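Clotside Workshop Helpdesk
Ticket: Hand-held gripper, unit Anton — right finger lagging, pads slipping on clear plastic
Status: Resolved, keeping an eye on it
Opened: 7 Mar 2022

First entry

Hello all, me again. Anton has started playing up. When I squeeze the trigger the left finger comes in nicely and the right one turns up a moment later, so whatever I'm picking up gets shoved sideways before it's held. Soft things don't mind much. Anything hard and slippery just skates off across the sheet.

I've been on the small household list all week (toys, boxes, toiletries, that sort of thing) and the thing that really shows it up is the contact lens case. It's light, it's smooth, it's see-through, and the blue pads seem to have no interest in it whatsoever!

Already tried: wiping the pads with a dry cloth, turning it off and on, swearing. No change from any of them.

Second entry, same day, after lunch

Thanks for the quick reply. You asked for the trigger count and the log says 600 since the last service, so it's not as if it's overdue (the card in the lid says every 1,000). You also asked whether the fingers move freely by hand with the trigger let go. Left one, yes. Right one has a gritty patch near the open end, then it's fine for the rest of the way.

I had a good look at the hinge with a torch and there was a hair wound round the pivot. A long one, and a fair bit of fluff with it. I do all my picking on a bed, so I suppose I should have seen that coming. Got most of it out with tweezers, and the gritty patch is much better but still there if you go slowly.

Third entry

Right, I've had the finger off. I followed the Cendell sheet, the old one, and if you're doing this yourself please note that step four has you undo the pivot screw before the link, and you want to do it the other way round or the spring goes off across the room. Mine did. Found it under the radiator.

Cleaned the pivot with a cotton bud, put it back dry (no oil, it only collects more fluff), and did the screw up until it just stopped wobbling. I over-tightened it the first time and the finger wouldn't come back on its own, so I backed it off a touch — much happier.

Then the pads. Warm water, a drop of washing-up liquid, left to dry on kitchen roll. They had a sort of shine on them which I'd taken for normal, and it came off on the cloth.

Fourth entry, testing

Both fingers are arriving together again. I ran 11 squeezes on nothing at all, just watching, and couldn't see any lag. After that I took it back to the bed and lined up on the dreaded lens case, with the rest of the toys left out on the grid sheet as usual.
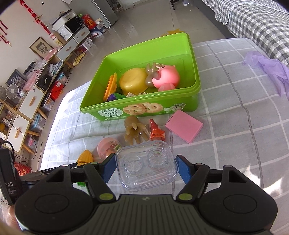 Anton over the lens case, a pad either side. Green box of toys behind.

I've gone back to coming in low and level with that one, by the way. If I tip the gripper forward the case wants to roll out under the pads, and that's me and not the hinge. The carrot and the corn cob were never any bother, even on its worst day.

One leftover question. Is there a part number for the pads on their own? The Malabanan price list only shows the whole finger, item 109, and there's nothing wrong with my fingers apart from the fluff. I'd like a spare set of pads in the drawer before July if they can be had.

Fifth entry

Yes, happy for you to mark this as resolved. I'll check the pivots for hair at the end of each session from now on and add a line here if the lag comes back. Could somebody fix step four on the sheet, please?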